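Cuaderno de taller. Línea de pinzas manuales, proyecto Dokness
Julio, entrada de las 16:44. Asunto: pérdida de sincronía entre las dos pinzas
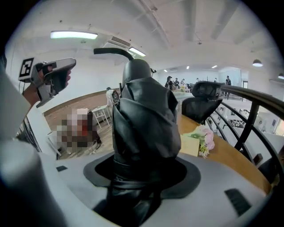
¿Qué falló en la sesión de la tarde?
Falló la referencia de tiempo de la pinza izquierda, que se fue retrasando respecto a la derecha hasta que los registros de ambas dejaron de ser utilizables como par.

Antecedentes. La pareja Kincaid se puso en servicio con el firmware vigente y con la verificación inicial superada. La tolerancia admitida entre ambos relojes es de 6 ms. La comprobación de arranque dio un valor inferior y se autorizó el inicio de las tomas.

Hechos. Las primeras tomas se guardaron sin aviso alguno. A partir de la cuarta, el programa Lolla empezó a rellenar huecos en el canal izquierdo y lo anotó únicamente en el registro de depuración, sin mostrarlo en pantalla. El retraso medido al revisar los ficheros fue de 44 ms en la última toma. En la reproducción, la apertura de la pinza izquierda llega tarde con respecto al gesto de la derecha, y cualquier manipulación a dos manos queda mal representada. Se detuvo la sesión en cuanto se advirtió.

Comprobaciones efectuadas:
Se sustituyó el cable de la pinza izquierda por el de repuesto. El retraso persistió.
Se intercambiaron los puertos del concentrador Jitbridge. El retraso pasó al canal derecho.
Se conectó la pinza izquierda directamente al equipo, sin concentrador. En 100 ciclos de apertura y cierre el desfase se mantuvo dentro de tolerancia.
Se repitió la prueba con el concentrador y una sola pinza, con resultado correcto.

Valoración provisional. El defecto se localiza en el Jitbridge y se manifiesta con los dos canales activos. No se ha determinado si obedece a la alimentación o a la gestión interna de las colas. La lectura de los marcadores fiduciales no intervino en el fallo: las poses se recuperan con normalidad y el error reside por completo en las marcas de tiempo. Queda descartada también la calibración del gatillo, que se revisó por separado.

Seguridad. No hubo daños ni contacto indebido. Conviene dejar constancia, no obstante, de que dos de las tomas afectadas se habían incluido en la cola de reproducción del brazo. De haberse ejecutado, la mano izquierda habría cerrado fuera de plazo sobre una pieza ya en movimiento. Ambas se retiraron de la cola antes del traspaso.

Medidas acordadas. El concentrador queda apartado y etiquetado como no apto. Hasta nuevo aviso, cada pinza se conectará a un puerto propio del equipo. Lolla deberá interrumpir la grabación cuando el desfase supere la tolerancia, y mostrar el aviso en la pantalla principal. Las tomas de la tarde se conservan en la carpeta de cuarentena y no se emplearán en entrenamiento ni en demostraciones.

Pendiente. Medir la tensión en el concentrador con carga doble. Revisar las sesiones anteriores grabadas con el mismo aparato, empezando por las más largas. Corregir en la hoja de arranque el punto 4, que solo exige verificar la sincronía al comienzo, y añadir una segunda lectura a mitad de sesión.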